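Avel bathroom package, after a month of mornings
Reviewed by Kagiso Lekota
Posted Sunday, April 29, 2018

I was asked to find out whether a small guesthouse could justify paying for a robot to wipe its sinks. The guesthouse is ours, the Draldale, and the person asking was also me, so the procurement process was brisk.

The Avel is sold as an arm with a gripper, plus a cleaning "package" for each type of room. I took the bathroom one on a rental. The quote was 1,170 a month for the arm and 500 up front for setup, with cloths listed separately, like olives at a certain kind of restaurant. The competing quote from Bach came in lower, then asked us to supply our own mounting, our own technician and, as far as I could tell, our own robot.

Start with the job, which the sales sheet skips past. A guest sink gets toothpaste, hair, makeup and whatever came off the hiking boots. A person with a damp cloth deals with it while thinking about lunch. For a machine it means a slippery curved bowl, a faucet in the way, a drain stopper that sticks up, and dirt that is easy to smear and hard to lift. White ceramic adds glare, and glare was the subject of most of my early phone calls.
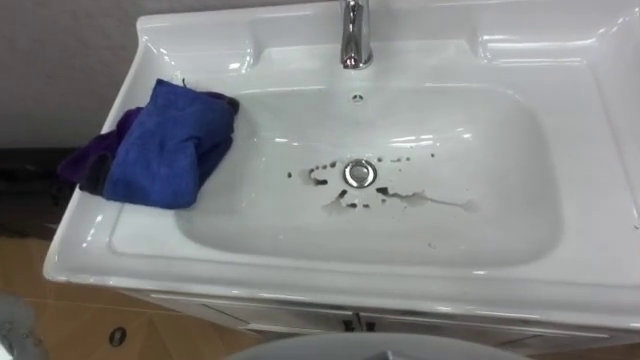

Grime around the drain, cloths at the rim.

I would budget for cloths before anything else. Microfiber, folded, more of them than you think, and in colors that stand out against the basin. Our housekeeping shelf already had blue ones and purple ones, so I saved a little there and lost it again on laundry. The arm has no opinion about when a cloth is finished. You have to decide, and if you decide late you are paying a monthly fee to move dirt to a cleaner part of the bowl.

Setup took most of a day. The installer was pleasant and had clearly been promised a bigger bathroom. Measure your floor first, then measure it again with the door open. Cables need a route that a guest won't trip over and a vacuum won't eat. None of this is in the brochure, where the bathrooms are the size of a tennis club.

On wiping itself, I'd call the Avel decent on the sides and fussy at the bottom. The broad walls of a bowl suit it, since it can press and travel. Around the stopper it goes carefully, then goes carefully again. I stopped timing it in the second week of March for the sake of my blood pressure. A person is faster, and a person will also do the mirror.

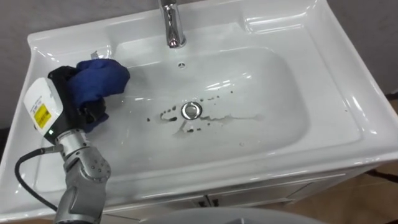

Lalla wanted to know where the saving was supposed to come from, if somebody still had to fold the cloths, rinse them and be in the building when the thing stopped. It was a fair question and I had a spreadsheet ready for it, which did not help. The spreadsheet assumed the arm would run unattended. Lalla asked who had told the spreadsheet that.

So I redid it with attendance included. We have 7 bathrooms, and with one arm you either move it between them (heavy, slow, bad for door frames) or rent more arms (see above, and sit down first). At our size it doesn't pay. I could see it starting to make sense at 48 rooms on a single corridor with identical sinks, a service elevator and one staff member looking after several machines. If your sinks were bought over twenty years by three different owners, as ours were, every shape is a fresh conversation with support.

Support, to be fair to them, picks up. They are patient about glare, and they never once suggested I replace the sinks, though I felt the thought cross the line.

Things to get in writing before you sign: who pays for gripper parts, whether the setup fee applies again if you change rooms, and how much notice ends the rental. Ours was a full month, so the arm stays through May. It has been assigned the downstairs bathroom, which has the best light and the fewest guests.

Good: steady pressure, sensible support, no complaints about early starts.
Less good: price per sink, the area around the drain, anything involving stairs.

Three stars out of five. Ask me again when they quote by the bathroom.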